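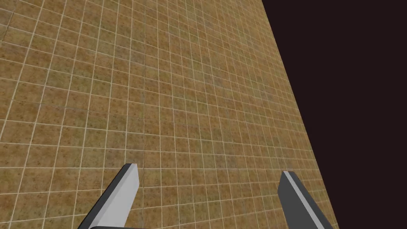 Rendering: square tiles in mottled brown with pale grout lines.

Home | Newsroom | Products | Dealers | Careers | Contact

2023-06-14
By Lyle Crenshaw, Nandeo Press Office

Nandeo to Buy Back Unopened Surplus Tile Through Its Dealers

PLALLBY – Nandeo, a distributor of floor and wall tile, will begin buying back unopened boxes of surplus tile from contractors and homeowners next month. The program, called Ginine, will be offered at 12 dealer locations at launch. It replaces the company's old return policy, which gave customers 30 days to bring back extra boxes and charged a restocking fee on each one.

Under Ginine, a customer may return unopened boxes for up to 210 days after the purchase date. The credit is paid at the original price during the first half of that period and at a reduced rate after that. Customers can take the credit as store credit or have it put back on the card used for the purchase. Contractors with a trade account can apply it to an open invoice.

Most installers order extra tile to cover cuts, breakage and later repairs. How much is left at the end depends on the room, the layout and how the job goes. Large jobs can leave several full boxes behind, and those boxes often end up in a garage or a dumpster after the return window has closed.

Nandeo tested the program in March at its Plallby warehouse and at two dealers. During that month, customers returned 862 boxes. Most came from trade accounts. The company inspected each box, put those that passed back into stock, and set the rest aside for sale in small lots.

"We heard the same complaint from our contractors for years," said Lyle Crenshaw, director of customer programs at Nandeo. "A kitchen job gets delayed, the cabinets are late, and by the time the floor is done they can't bring anything back. Thirty days was too short for the way people work. The test told us we could handle a longer window without tying up the warehouse."

Matching is the main practical problem with returned tile. Tile is fired in batches, and two batches of the same product can differ slightly in shade and size. Nandeo will record the batch number of each returned box and shelve it by batch. A customer who needs a few more pieces to finish a room or repair a cracked floor will be able to call a dealer, give the number from the original box label and find out whether any boxes from that batch are in stock.

The batch search will cover returned boxes as well as new stock. It will be available at dealer counters on the first day of the program. An online version is planned, but the company has not set a date.

The program covers ceramic and porcelain tile in more than 200 current product lines. Natural stone, glass mosaic, custom orders and closeout items are not included. Grout, thinset and sealers cannot be returned because of their shelf life. Trim pieces may be returned only in full, sealed cartons.

Queiroz, the freight company that already makes Nandeo's dealer deliveries, will collect the returned boxes on its regular routes. Drivers will pick up returns when they drop off new orders, and no separate trips are planned. Dealers will hold returned boxes on marked pallets until the next scheduled delivery.

"The hauling side was simpler than we expected," Crenshaw said. "The trucks were coming back with room on them. The harder part was training people at the counter to check a box quickly and give a fair answer on the spot."

To make a return, customers should bring the boxes to a participating dealer along with a receipt or the phone number on the account. Boxes must be sealed, dry and readable at the label. Counter staff will check each one while the customer waits. Returns of a full pallet or more need an appointment and can be picked up from a job site for a fee.

Customers who bought tile before the launch can also take part if their purchase falls within the return period. Dealers will receive printed guides and sample forms before the program opens. A list of participating locations will be posted in the Dealers section of the Nandeo website.

About Nandeo
Nandeo distributes ceramic, porcelain and stone tile to independent dealers and trade customers. Its main office and warehouse are in Plallby.

Media contact: Lyle Crenshaw, Nandeo Press Office

12 shares | 0 comments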